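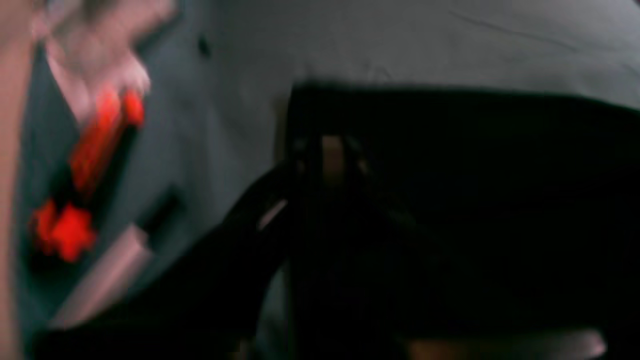 Home Docs Files Issues Wiki

# cakside-handtools

Item list and storage notes for the small tools and shelf stock kept in the Cakside workroom. Maintained by Turnen. Version 3.

## Contents

- `items.csv`: 1,379 rows, one per item
- `shelves.csv`: 230 rows, one per shelf position
- `notes/`: free text, not checked

## Fields

`item_id`, `handle_color`, `type`, `shelf_id`, `last_moved`

`handle_color` takes one value. For mixed handles, enter the larger area. `type` may be left blank if the tool has no agreed name. Do not enter "misc".

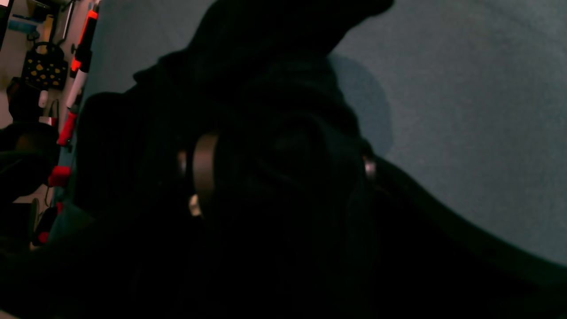
`shelf_id` is read left to right, top to bottom. Positions added after the Younis shelving went in start with Y. Items out for use keep their old `shelf_id` for 15 days, then change to `OUT`.

## Known problems

- Older rows from the Cliseck list have no `last_moved` value.
- Spare blades are listed under the tool they fit, so blade counts by shelf are low.
- Duplicate IDs in the Y range are not yet merged.

2 comments 15 shares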